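Brumside Room Colors: Your Questions, My Answers

I'm Anqi, and I pick the paint and write the blog at Candusetti. These are the things people email me most, so here goes!

Do I really need to prime?

If you're going over a dark color, yes. I skipped it once in my own hallway and ended up doing four coats (never again). Over a pale, clean wall I usually don't bother.

How long between coats?

I wait 2 hours, longer in February when my place is chilly. Press a knuckle on it somewhere out of sight, and if it feels tacky, go have a snack.

Can I mix leftover cans?

Same finish, sure! Matte into gloss gets you something weird. My friend Ihor Savchuk did his whole shed that way and loves it, but it's a shed.

Should every wall be the same color?

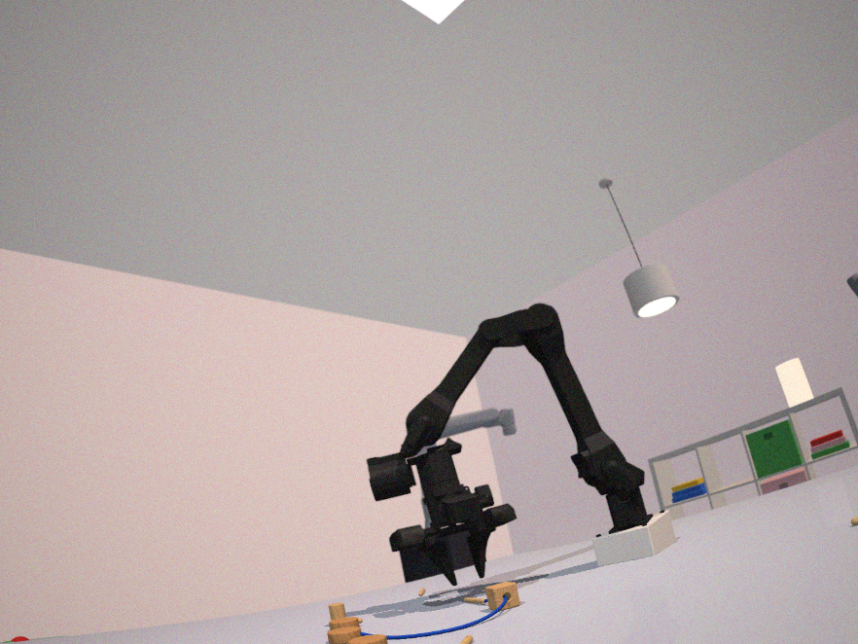
I get asked this one more than anything, and my answer is no, go ahead and mix them. Just keep the shades close, and swap in the corner where two walls meet so you get a clean line. Light peach-pink on the left and a dusty lavender-pink on the right, like these two, sit together really nicely under a plain gray ceiling. I'd test both at night too, with the lights on, as pinks can change a lot.

Do you ship samples?

Yep, up to 12 cards per order. They go out from our Staniforth shop.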